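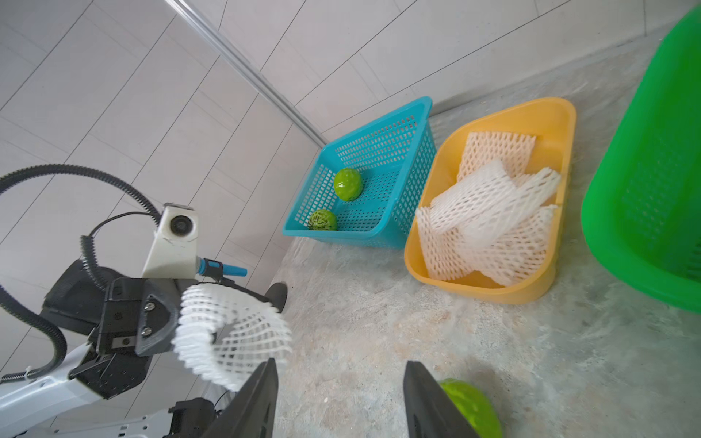
Foam net sleeves, green fruit and plastic baskets.

25th November
By the Doddale project office

Reducing transit bruising in fruit: progress report to the Zoubi fund, second period

The second period covered the road trials between the Doddale packing shed and the Jerkaren depot, the first season of sleeve recovery, and preparation of the cold store work that starts in January. Road trials are complete. Sleeve recovery is behind plan. Cold store preparation is on plan except for the humidity sensors, which are on order.

Road trials

The trial design is the one approved at the start of the grant. Fruit was graded at the shed, assigned to one of two treatments and sent over the same route in the same vehicle. Treatment A was 400 fruit, each in a foam net sleeve, in a single layer. Treatment B was 400 fruit with no sleeve, in a single layer on a molded tray. All fruit was held overnight at the depot before inspection so that bruises had time to show. Inspectors were not told which treatment a fruit came from; sleeves and trays were removed in a separate room.

Treatment A had less bruising on the shoulder and side of the fruit. At the stem end there was no clear difference between treatments. The stem end is the part a net sleeve covers least, and we had expected some effect of this kind, though a smaller one. Skin scuffing was slightly worse in Treatment A on the rough section of road before the bridge. We attribute this to movement of the fruit inside sleeves that were too large for the grade. A smaller sleeve has been obtained from Trevus and will be used for the remaining work.

One load was excluded. The vehicle was diverted and the journey time was well outside the range set in the protocol. The load was repeated the following week with fruit from the same block. Both sets of inspection sheets are kept with the trial records, and the excluded load can be analyzed separately if the fund wishes.

Accelerometer logs are available for every load. Peak values at the rear of the vehicle were consistently higher than at the front. Position in the vehicle was balanced across treatments, so this does not affect the main comparison, but it does matter for practice. The draft packing guide now advises loading the softest grades forward of the rear axle.

Sleeve recovery

The proposal set a target for sleeves returned from the depot in usable condition. We are below it. The depot empties containers quickly during the morning intake, and sleeves go into general waste with the paper liners. A separate bin was placed at the end of the line in the middle of the period. Returns improved after that but remain uneven between shifts.

Returned sleeves were rinsed, dried on racks and checked for torn strands. Most rejected sleeves had failed at the open end, where they are stretched over the fruit. A bench test of 600 stretch cycles on new sleeves did not reproduce this failure, which suggests that handling during removal does more damage than stretching. We have written a short instruction for depot staff on removing sleeves by rolling them back. It has been posted at the line in two languages. Its effect will be reported next period.

Drying remains the slowest step. The racks take up floor space needed for grading, and sleeves packed away damp develop an odor. A small fan unit is being tried.

Cold store work

The store at Doddale has been cleared, and the door seal was replaced at the landlord's expense. Temperature was logged with the store empty and again with it filled with water-filled dummy containers. The back left corner runs warmer than the set point when the store is full. We will leave that corner out of the trial layout. The first fruit goes in during January, subject to delivery of the sensors.

Spending

Spending is within budget on all lines except transport, which is over by 40 dollars because of the repeated load. We propose to cover this from the consumables line, where sleeve purchases were lower than planned. No change to the total award is requested.

Risks and changes

The main risk is late delivery of the humidity sensors. If they do not arrive before the store is filled, we will begin with the existing handheld meter and take manual readings twice daily. Data from that part of the trial would be coarser, and would be marked as such.

We request one change to the protocol: replacing the original sleeve with the smaller Trevus sleeve for all remaining loads. Results from the two sizes will not be pooled.

Next period

Install the sensors and begin storage. Repeat the stem end inspection with a finer scoring scale. Report sleeve returns by shift. Send the draft packing guide to growers supplying the Jerkaren depot for comment.

0 comments | 2 shares

Contact the Doddale project office | Copyright Doddale | Back to top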